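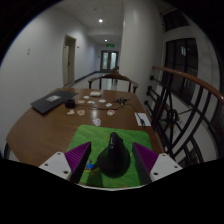
Figure 1. The two purple fingers on either side of the black cone, on the green mat.

4. Getting the timing right

I spent most of July on the part of Tutonus I had expected to finish in an afternoon, the piece that lines up the video with the finger opening. The video and the width readings come in on separate clocks, and my first version simply paired them by order of arrival. It ran happily and gave us plots that looked lovely until Asnakech Mekonnen put two of them side by side and asked why the fingers were closing before they had reached the cone!

The new version keeps the last 15 width readings in a small buffer and interpolates between them for each video frame. Before that it estimates a fixed delay for the whole recording, which on our setup came out at 70 ms. Anything with a gap longer than 500 ms is split into 2 clips - I tried filling the gaps at first, and the planner learned some very odd pauses from it.

The cone detector still loses the narrow top against dark backgrounds. I would like to retrain it with the Gridthorpe recordings, once those have been through the same alignment step.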